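I've spent most of April trying to get on top of the cloths. Tea towels, dusters, the old shirts I cut up when they get too thin to wear (I can't throw a decent bit of cotton away, sorry!), all of it living in one heap beside the sink in the Flutisville flat. I finally tipped the lot out on the floor and it was far worse than I'd thought. Two of the tea towels I'd been blaming Thoa Văn for losing were right at the bottom, so that's an apology I owe her.

Anyway, 70 went off to the textile bank in Sineck, which took me 20 minutes on foot with a bag on each shoulder, and I kept the soft ones. Folding them is lovely for a day and then I'm rummaging again by teatime. What I like much better is stuffing a cloth down into a hole and leaving the top poking out, so you can just grab it and go!

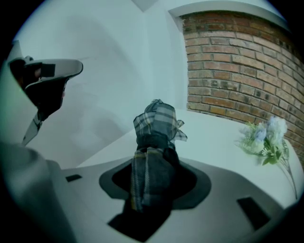 *Navy, grey and white check, with the thin yellow stripe I'm so fond of.*

Checks are my weakness. Thoa says I should try the plain ones from Tiêu next, but they'd show every drop of coffee, and I'm still hoping to find something with a bit of green in it.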